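Planoler build — pre-run safety check, February

Right, I promised Romana I'd write these up properly instead of leaving ticks on the back of an envelope, so this is my walk-round of the two hand-held grippers before we did the bedding work at Kasten. Done at 6.40 in the evening with the heating on full. Comments are mine, and Charito Cruzado has added a couple where she disagreed with me.

BEFORE POWER

Mains lead and plug: OK. No nicks, and the strain relief I fitted last time is holding nicely.

Battery packs: OK, just. Pack 2 came off the Ovico charger a bit warmer than I like. I left it on the bench for 23 minutes and it settled down. Please somebody look at the charger fan before it becomes a real problem.

Fasteners on both housings: one fail, now fixed. A screw on the right-hand shell had backed out by a full turn (thread lock, people!). I did the lot again while I had the driver in my hand.

Finger rubber: OK for now. Charito says the left pair wants changing and she may well be right. The counter stood at 1,971 closes when I wrote this, and we said we'd swap at some 2,500.

Cables through the wrist: OK. I bent both wrists right over and nothing pulled tight.

POWER ON

Status light: OK. Green within a few seconds. If you get anything other than green, stop and find me or Romana.

Stop button: OK. Pressed it three times, jaws let go every time. Do this one yourself even if you watched me do it — it's your fingers.

Pinch force: OK. The Amus scale read 962 grams at the tips on the soft setting. Fine for cushions, and I've had it close on my own thumb at that without swearing.
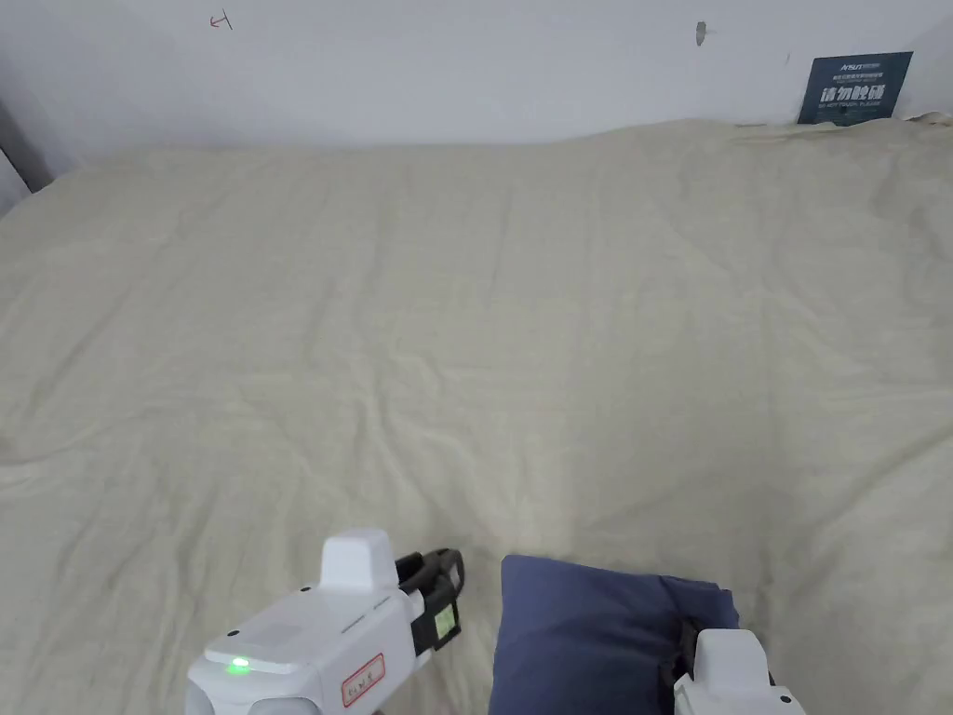
Work area and soft goods

Sheet spread and clear of hard bits: pass with a comment. The cream sheet is full of creases and there's a bunched-up bit along the wall. I don't mind creases, they make the job more interesting, but don't let a fingertip get under a fold and then lift. Slow down and open the jaws first.

Cushion: pass. The navy one is a good one to pinch, nice and soft, and the right-hand jaws get hold of the side of it without any fuss. Check for zips and buttons before you use a different one.

Sign up: pass. It's the dark blue DO NOT TOUCH, PLEASE one, with the Chinese above the English, propped against the wall at the back. It leans a bit. I'd like it screwed to something eventually, so if you've got a spare bracket, bring it in!

Wall: not a safety item, but there's a small red scribble and a dark smudge on it, and both are going on the painting list.

Floor behind the operator: fail at first, pass after I moved my own bag. Sorry.

STILL TO DO

Charger fan (me). New finger rubber, left side (Charito has ordered it). Laminated copy of this list by the door (Romana Malý, when the laminator's back from her sister's).

Next check is due before anyone runs the fast setting. Sign the sheet when you've done it, and write your name so I can read it.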